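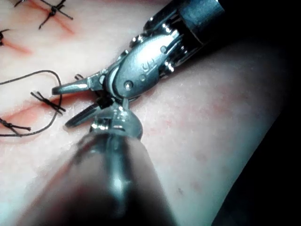 **kobe_aerts** wrote:

So the Flakon boycott people are claiming they won. For anyone who missed it, Flakon (the gym chain, 17 locations, two of them in Clenau) started letting same-sex couples sign up for the family plan last fall. A group calling itself Keep Family Plans for Families told everyone to quit. On Tuesday Flakon got rid of the family plan, and now the group's page is one long victory lap.

Am I missing something? I read the new terms twice. There's a "household plan" at $50 a month for any two adults at one address, kids included. That is a wider door than the one they were mad about.

**ledgerline** wrote:

You're not missing anything. They saw the words "family plan discontinued" and stopped reading.

I'd be careful about giving Flakon a medal, though. The old family plan was cheaper. They raised the price and got a week of friendly coverage for it.

**arbenleka** wrote:

I'll disagree with both of you a little. The boycott got the word "family" taken off the sign. You may think that's a silly thing to want, but it is what they asked for. Go look at the petition. Second paragraph, they say the company shouldn't use the word for "arrangements that are not families." Now it doesn't use it for anybody.

**kobe_aerts** wrote:

> Now it doesn't use it for anybody.

Including them. That's a strange thing to throw a party over. And the first paragraph of the same petition says "restore the plan to married couples," and that didn't happen.

**frei_g** wrote:

How many people took part? I keep seeing 4000 and I don't believe it for a second.

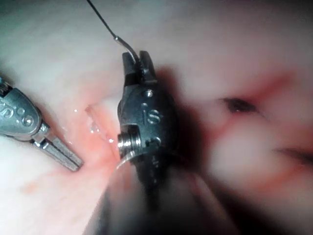

*Curved needle held in the upright jaws, second grasper at left.*

**ledgerline** wrote:

4000 is the petition, and you could sign it from anywhere with any email address. The local paper asked the organizers how many signers gave a Clenau zip code and they said 363. Then you'd have to know how many of those had a membership to cancel. They haven't said, and I doubt they know.

**frei_g** wrote:

So a few hundred at most, probably a lot fewer. Gyms lose that many people every March when the resolutions wear off.

**arbenleka** wrote:

Now you're guessing too. You don't have Flakon's numbers any more than they do. If we're going to make fun of people for reading things into a press release, let's not do it ourselves.

**frei_g** wrote:

Fair. I'll take back "probably."

**lupe_beltran** wrote:

My partner and I were on the old plan, so this isn't a debate topic for me. We were told in writing at the front desk that our rate would hold for a year. Got the letter this week and we're being moved over to the household plan like everybody else. I called, and the person on the phone was nice and had no idea what I was talking about.

I don't feel beaten by the boycott. I do feel like I'm paying more so that Flakon can stop getting angry emails. Both sides of this are talking as if the couples on the plan live on another planet.

**ledgerline** wrote:

Do you still have the piece of paper with the rate on it?

**lupe_beltran** wrote:

Somewhere. It was a half sheet with a manager's initials. I'm looking for it tonight.

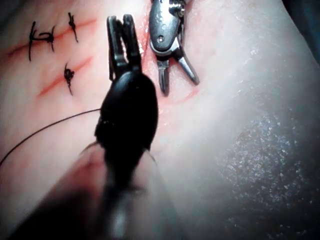

**newbie_nan** wrote:

Do you have to be married to get the household plan?

**kobe_aerts** wrote:

All they ask for is two IDs with the same address on them. Roommates count, and so do a mother and her grown son.

**abbas_a** wrote:

I went through this with Wendura a few years ago, when the same crowd (different name, same three people in every photo) decided a department store's wedding registry was the end of the world. Wendura renamed it the "gift registry," kept every couple on it, and the group put out a statement thanking God and its supporters. Then they found out you could still register as two grooms and the boycott was back on by the weekend.

My problem with these campaigns is that there's no way for them to lose.

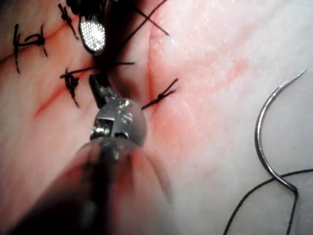
If the company does nothing, it's proof that more people need to join. If the company changes anything at all, down to the font, it's a win. I asked one of them outside the Omerović Street store what result would make her say it hadn't worked. She told me I was being rude. Maybe I was! But I'd still like to hear the answer.

**arbenleka** wrote:

You could ask our side the same thing. When people boycotted Wendura the year after, over the donations, I remember plenty of posts here calling it a success. Sales figures never came up. I was one of the people posting.

**abbas_a** wrote:

Wendura did stop the donations.

**arbenleka** wrote:

They stopped that whole giving program, food bank included. We called it a win for months.

**abbas_a** wrote:

OK, I didn't know about the food bank part. Have you got a link?

**arbenleka** wrote:

Not handy. It was in their annual report, near the back. I'll dig.

**kobe_aerts** wrote:

I still think there's a difference between a boycott that gets half of what it asked for and one that gets the opposite. But I emailed Flakon this morning to ask if the complaints had anything to do with the change. The reply says they "regularly review membership options." So there's your smoking gun, I guess.

**lupe_beltran** wrote:

Found the half sheet. It says 12 months and the initials are readable. Going in after work with it.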